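ホーム | 特集 | インタビュー | 現場ノート | お問い合わせ

「壊れる前に、まず画面の中で直すんです」双腕セルの世話係に聞く

シェア 30 コメント 7

最終更新:9月

Teverの開発室におじゃましたのは朝の早い時間。コーヒーを片手に出てきてくれたのが、双腕ロボット「Liline」の調整を一手に引き受けているゾフィア・シェフチクさんです。工具箱を抱えた姿を勝手に想像していたんですが、持っていたのはノートパソコン1台だけでした(笑)。

「みんな同じことを言いますね。でも私の仕事の半分以上はシミュレーションの中なんです。実機のネジを締める前に、関節の原点も、グリッパーの開き具合も、カメラの向きも、全部こっちで合わせておきます」

毎朝の手順を聞いてみたら、これがなかなか細かい! まず両腕を待機姿勢に戻して、左右の手首の角度を読む。次にグリッパーを開いて閉じて、指の戻りを見る。それから頭側の視点と手元の視点を順番に切り替えて、見えるべきものが見えているかを確かめるんだそうです。

「頭側の視点だと、自分の白い胴体がどうしても手前に大きく入ります。それはいいんです。気にするのは、その向こうで両方のグリッパーがちゃんと見えているかどうか。手元の視点なら、指が2本とも入っていること。片方でも欠けていたら、取り付けの数値を疑います」

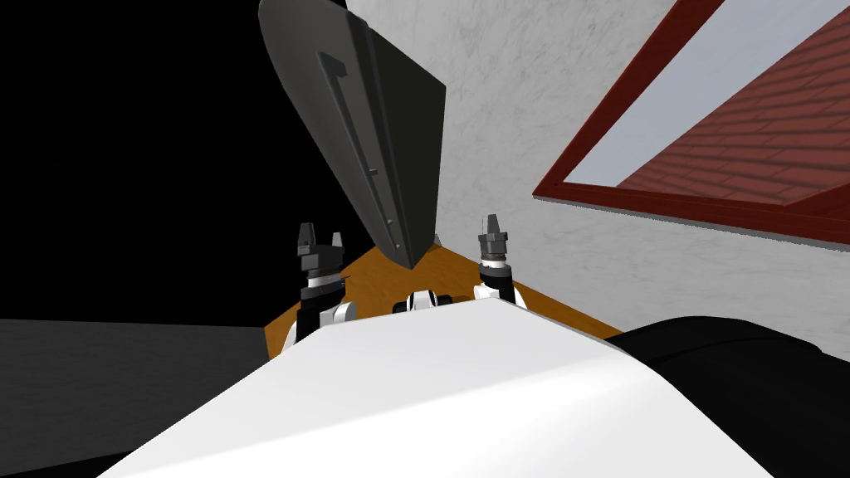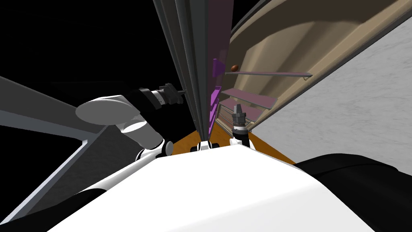
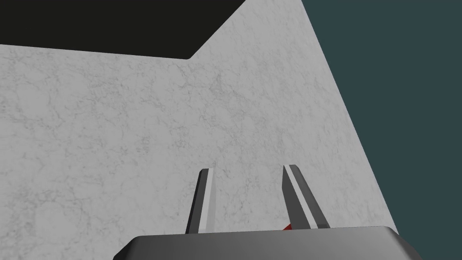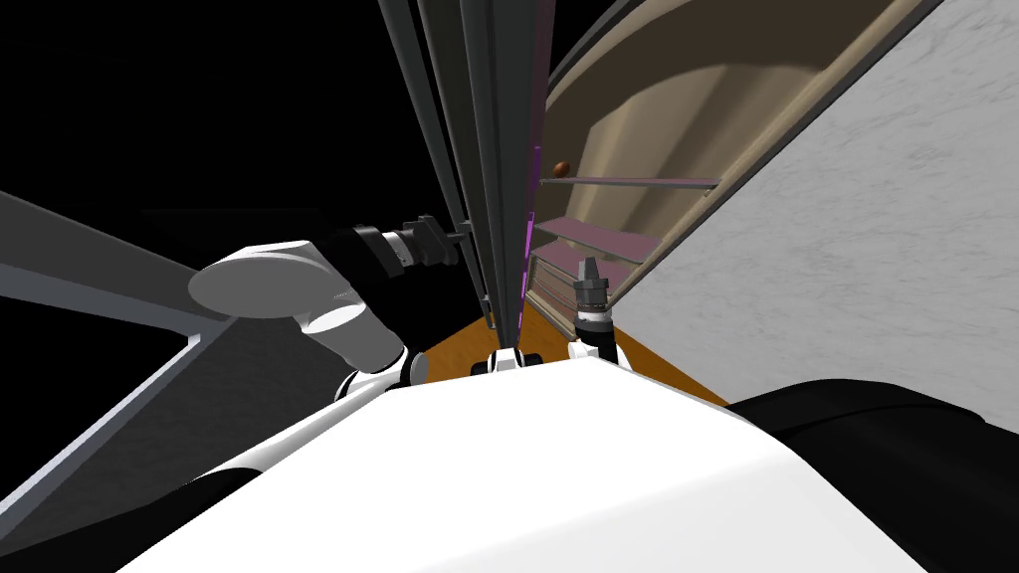 この記事は7分で読めます

棚のある場面は調整に向いているのかと聞くと、ゾフィアさんは急に早口になりました。

「大好きです、棚! 机の上だけだと腕が楽をしちゃうんですよ。戸棚は奥行きがあるし、縦の板は邪魔だし、棚板のあいだに手首を入れようとすると、ちょっとした原点のずれがすぐ出ます。大理石柄の天板で指先を見るのもいいですよ。明るいから指の輪郭が追いやすくて」

いちばん苦労したのは、左手首の件だとか。同僚のダリボル・シメクさんが設定ファイルを整理したとき、古い補正値がひとつ残ってしまい、腕を伸ばすたびに手首が2度だけ余計に回るようになった。近くの動作ではほとんど分からないので、原因にたどり着くまで20回も読み込み直したそうです。

「ダリボルは今でもその話をすると目をそらします。でも私も悪いんです、変更の記録をちゃんと読んでいなかったから。あれ以来、補正値を触ったら必ず日誌に書く、という決まりにしました。日誌には『Doucet』って名前がついています。由来は聞かないでください、私も知らないので」

実機のほうの手入れはどうしているんでしょう。こちらはレシェクさんが担当で、グリッパーの指の当たり面を拭いて、ケーブルのたるみを見て、関節のカバーに緩みがないか手で触って確かめる。数値が怪しいときだけゾフィアさんに声がかかるという分担です。

「レシェクは音で分かるんですって。私には全然分かりません。だから画面で同じ姿勢を作って、数字で追いかけます。たいてい、あとから私が『やっぱりそこだった』って言いに行くことになるんですけど、ちょっと悔しいですよね」

帰りぎわ、これから触る人へのアドバイスもお願いしてみました。

「一度に変える値はひとつだけ。それと、両腕を同時に直そうとしないこと。左が終わったら右。急いでいる日ほど守ってください」

次は右のグリッパーの開き幅を見直すそうで、私がコートを着ているあいだに、ゾフィアさんはもう画面の前に戻っていました。

前の記事 | 次の記事 | インタビュー一覧へ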